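Foro Casa y Reformas > Cocinas > Encimeras

Tema: ¿Aceite o barniz para encimera de madera? Mi cuñado y yo ya no nos hablamos

rociodaza
Buenas. Cocina nueva desde febrero, encimera de madera clara, marca Boström, pagada a plazos y con lágrimas. El montador la dejó sin tratar y se despidió con un "dele algo". Mi cuñado dice barniz, yo digo aceite, mi suegra dice hule. ¿Qué le doy?

hipolito_a
Aceite. Siempre aceite. El barniz queda precioso hasta el primer golpe de cazuela, y luego toca lijarlo todo, porque los parches se ven desde la calle. Con aceite lijas donde está la mancha, repasas y a cenar. Yo uso el Menex, 2 manos finas, trapo que no suelte pelusa. Grano 300 entre mano y mano.

B. Negash
Discrepo del señor del trapo. Tuve aceite cinco años y fui su esclava. Cada vaso mojado era un cerco y cada cerco, una tarde de domingo perdida aunque fuese martes por dentro. Barnicé y ahora vivo.

hipolito_a
Vives hasta que se levante junto al fregadero. Ya nos contarás.

B. Negash
Llevo esperando ese apocalipsis desde que me registré en este foro.

ivana.vergara
Antes de elegir bando habría que saber qué madera es y cómo está montada. En piezas encoladas el canto del fregadero es lo primero que sufre, lleve lo que lleve. Y los tablones de tono desigual beben desigual: prueba en un retal. 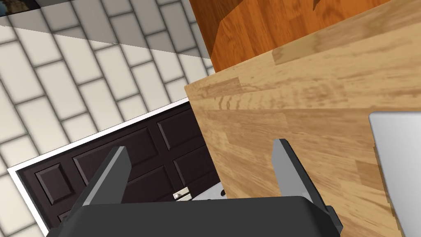 El aceite tiene mala fama por culpa de quien lo echa como si aliñara una ensalada. Mano fina, esperar, retirar el sobrante, repetir. En una superficie como la de arriba, de tiras largas color miel con vetas más oscuras mezcladas con otras casi tostadas, yo daría un aceite incoloro y ni me acercaría a los teñidos, que a mí me convirtieron una encimera parecida en un tigre. Y siempre a favor de la veta, por mucho que el brazo pida círculos.

rociodaza
Retal tengo uno. Lo usaba de posavasos, así que ya viene con datos.

rukhsana m.
Nadie ha mencionado el precio. A mí en Wurnetti me pidieron 880 euros por lijar y barnizar "en taller", o sea, desmontando media cocina. Con eso me compro aceite para mí y para mis herederos.

hipolito_a
Gracias, Rukhsana.

rukhsana m.
No te emociones, que al final le puse cera Jesness y tampoco la recomiendo. Se me marcó hasta la taza del desayuno.

B. Negash
Rocío, una pregunta seria: ¿cocinas mucho o eres de tostada? Si cocinas, barniz. Si eres de tostada, haz lo que quieras.

rociodaza
Cocino. Mal, pero con mucha salpicadura.

ivana.vergara
Entonces aceite, y trapo siempre a mano. Y los trapos empapados no los dejes hechos una bola: extendidos fuera hasta que sequen, que pueden arder solos.

rociodaza
Compro el aceite esta tarde. Al cuñado se lo comunico por escrito.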